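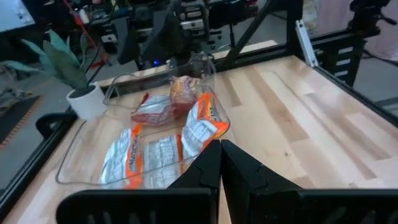
Wrist camera view, gripper open over a glass baking dish of snack packets.

Setting up a packet-clearing trial for a two-finger gripper

Can a fixed arm tidy a kitchen yet? For rigid boxes on an open table, often. For thin wrappers in a dish, the answer depends on how the test is set up. The procedure below is the one used at Wurnside for the Fondine chore set.

What you need

A table-mounted arm with a parallel gripper and wrist camera
A clear glass baking dish
Sealed snack packets, mixed colors and sizes
An open bin within reach of the arm

1. Place the dish on the tabletop and mark its corners with tape on the underside of the table edge. Glass returns poor depth readings, so the dish position is entered by hand.

2. Drop the packets in from hand height. Do not straighten them. Some should lie flat and at least one should lean at an angle.

3. Set the grip force low. Start at 17 percent and raise it only if packets slip. Crushed contents count as a failure, even when the packet reaches the bin.

4. Set a floor limit just above the inside bottom of the dish. The wood grain shows through the glass, and a vision model trained on bare tables will sometimes aim for the wood.

5. Run packets near the front first. Those against the far wall, under the handle, need a steeper wrist angle – program a separate approach for them.

6. Log each attempt as clean pick, double pick, drop or wall contact. Stop the run after any hard wall contact and check the glass for chips.

Results to expect

Over 200 attempts in November, 80 were clean picks. Most of the drops came from flat packets with no raised edge to close on. Ionuț Ardeleanu reran the set with softer fingertip pads and saw fewer drops but more double picks.

A person empties the same dish in seconds. For now, the arm needs supervision for this chore.

Procedure maintained by Intan Raju. Last revised 2020-12-11.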